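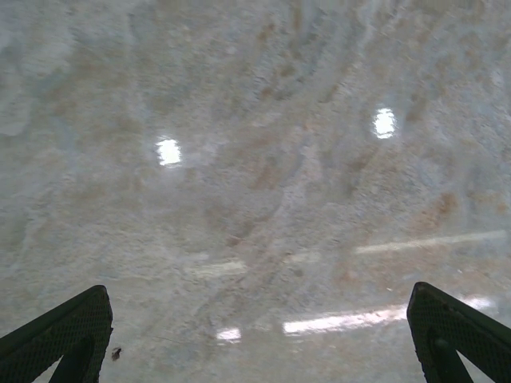
wrist cam, fingers open, nothing in them yet. marble-look top, all the ceiling lights in it

ok thread. teleop notes from the Tultthorpe room, typing this between episodes so forgive the spelling

we're teaching the arm to handle knitwear. by teaching I mean I hold a leader arm, the follower copies me, everything gets logged. joint angles, gripper width, the cameras. then do it again. and again

target for the Hutapea task set is 4000 episodes across all operators. my share so far: 437. my thumb has opinions

first thing. shiny tabletops. they look great in person. through the wrist view every ceiling light is a white blob, and the blobs slide when the arm moves. you're trying to judge height over the surface and your eye goes straight to the glare

what works for me — ignore the glare, watch the fingertips. go down slow. if you chase the reflections you'll stop way too high and close on air. did that a lot in my first week

someone asked if we should just cover the table. we talked about it. the policy has to cope with shiny tables sooner or later so the demos should have shiny tables in them. matte mat is a separate batch, tagged separate. DON'T mix the tags (I mixed the tags once. 22 episodes. gone)

second thing: speed. everybody drives too fast at the start, then freezes over the object, then goes fast again. the model learns the freeze! you get a robot that hovers like it forgot why it came in

so decide the grasp before you hit record. look at the garment, pick your spot, say it out loud if you have to. then one smooth go

Loludton leader arms have a stiff trigger btw. Premura ones are softer but the wrist joint drifts when it warms up. I swap halfway thru a shift. neither is perfect, both beat the joystick

oh and re-zero after every swap. every swap. put a sticky note on your monitor

third thing, cloth. rigid stuff is easy, a cup is a cup. a knit is a new shape every time you let go of it. and up close you lose the shape completly

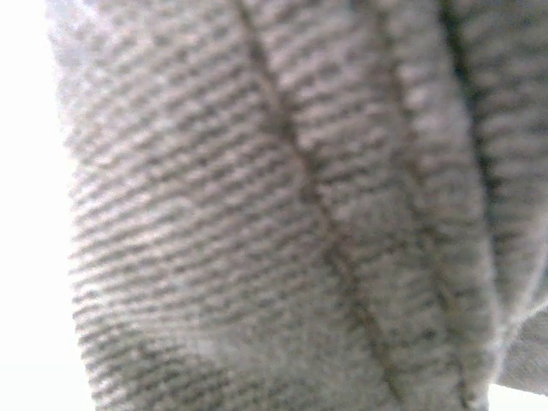 gray knit, way too close to focus. two seams and a deep fold, good luck

when the camera is this close the ribs are just stripes. seams are what I steer by. the line stays a line even when everything's soft, and the ribs change direction when they meet it, so you get a hint which panel you're over

folds are the trap. a dark crease and a dark seam can look real similar in the wrist view. check the overhead cam before you close. pinch a fold thinking it's an edge and you pick up two layers, and now your demo is teaching two layers

pale cloth on a pale bright background, also rough. the border goes hazy. I try to come in from whichever side has more contrast, even if it's the longer path. longer path is fine. messy path is not

q from the replies: do you keep the failed grasps? yes, if you recover. miss, back off, regrasp, all in one take — that's useful data. miss and then sit there swearing for ten seconds, delete

another q: why not move the arm by hand. we do, for the simple tasks. grab it and drag it thru the motion. but then your own hands and sleeves are in the overhead view and for cloth that's a mess. remote for fabric, hands on for bins and lids

and no, VR controllers didn't stick here. fine for ten minutes. then the neck

last batch was 310 good ones after review. reviewer threw out mostly hovering and tag stuff. fewer double layers than in October so the overhead check is doing something

things I'd tell a new operator: wipe the table before you start. a crumb on a patterned top is hard to spot and then it's in every take. reset the garment differently each time, really drop it, don't arrange it nicely. stop when your hand gets tired, tired demos look tired

also log the boring stuff. which leader arm, which top, lights on or half. you think you'll remember. you won't

k the follower is done homing. back to sweaters. will add to this later if my thumb holds up

edit: yes the ceiling lights stay ON for this batch, pls stop asking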